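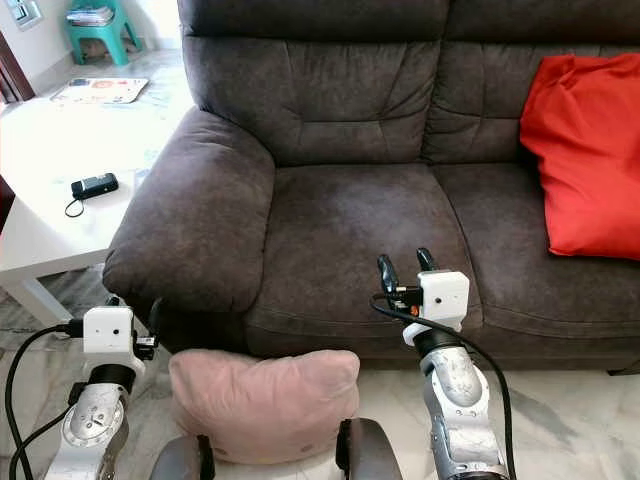
Seat cushions sag at the center seam on a two-seat sofa

Posted in Furniture Repair, 18 May 2018

Pustden
I have a brown two-seater with a suede-type cover and foam seats. Both seats have dropped on the side nearest the center seam. The frame is sound and the legs are tight. I measured a 9 mm gap between the webbing and the front rail when the seat is loaded. Is this a foam problem or a webbing problem, and can I fix it without removing the cover?

Donal Mulligan
Take the foam out of the question first. Turn the sofa over, pull the staples along the back edge of the dust cover and press each strap by hand. A strap in good condition springs back flat. If the middle ones stay low, replace them. Elastic webbing loses tension with age, and the middle of the seat takes most of the load. Restretch with a webbing tool and put 5 staples in each end, then fold the end over and staple again. The top cover stays on for all of this.

Utenier
mine did the same, put a board under it. hard to sit on but its flat

Grurkcombe
A board works short term but it wears the underside of the foam. If you do end up changing the foam, check the density as well as the firmness. They are separate numbers and sellers mix them up.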